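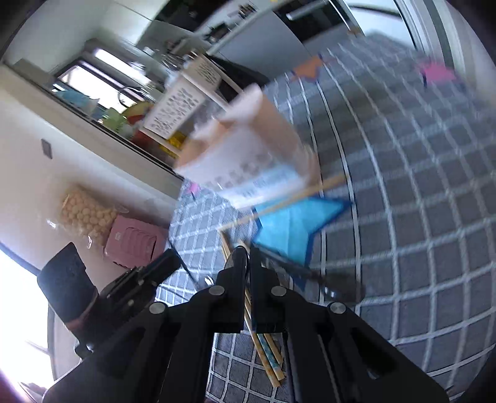
Care of the Hand Gripper: Gallery

The pages in this gallery accompany the maintenance schedule for the Molari hand gripper, as adopted by the Iturra workshop. The schedule was prepared by Damián Echeverría and last revised on 2026-09-05.

Pivots and bolts
The bolt heads on the body plates are to be checked for tightness after every 30 sessions. A bolt that turns by hand is to be removed, cleaned and refitted. Pivots are to receive one drop of light oil, and any excess is to be wiped away before the tool is returned to use.

Fingers
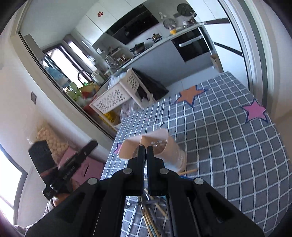

The two fingers must close evenly and without side play. Closure is tested on a thin plastic cup, which should be held by the rim without creasing. Where a cup is marked, the closing force is to be reduced by one step and the test repeated 5 times.

Finger pads are replaced as a pair. Spare pads are kept in the Belleo cabinet, drawer 3, and each replacement is to be entered in the service record on the same day. Enquiries regarding parts should be addressed to the workshop office.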